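Can It Clear the Counter Yet?
Automation notes, September - by Etenesh Gebremichael

Kitchen tidying remains the benchmark most of our readers ask about, so the Lencho group spent the summer on one narrow version of it: pick a small item off a counter and put it in a basket. All of the work so far is in simulation. Hiwot Gebru wrote the task definitions and Gebremedhin Zeleke maintains the scoring code.

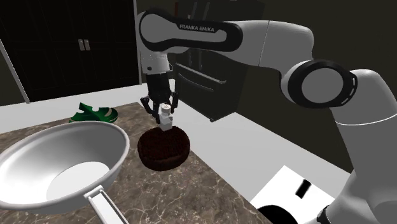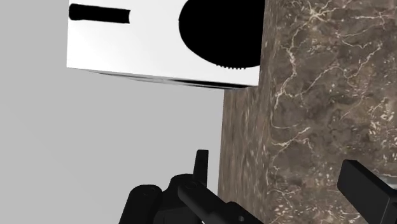
Simulated kitchen, marble-textured surfaces, black gripper in both views.

When will a machine like this be able to tidy a real kitchen without supervision?

Not within the current funding period. The policy handles known objects in known layouts, and a household supplies neither on a regular basis. Supervised use in a fixed work cell is a nearer target.

The summer batch ran to 1,610 trials, of which 939 met the scoring rule. The rule is strict. The item has to end up inside the basket, the gripper has to be clear of it, and nothing else on the counter may have shifted. Gebru would like to relax the last condition for soft items. Zeleke would not, and the rule stands for now.

Failures fall mostly into two groups. Early release is the larger one - the fingers open while the item is still over the rim, and it tips outward. The other is a poor grasp on smooth, narrow shapes, where the item rotates during the lift. Wrist camera placement affects both, and a revised mount angle goes into the next batch along with 18 new object models.

On the shop-floor side, Vesten has asked for a parts-binning variant using the same controller. Kanyarat Boonchu is porting the task files and expects the bin geometry to be simpler than the basket, with a flat rim and straight walls. Cycle time will matter more there. The present limit is 10 seconds per pick, and the controller has not been tuned for speed.

Task files and the scoring script are on the group share under Lencho. Send corrections to Yeshi Gidey before the next batch is queued.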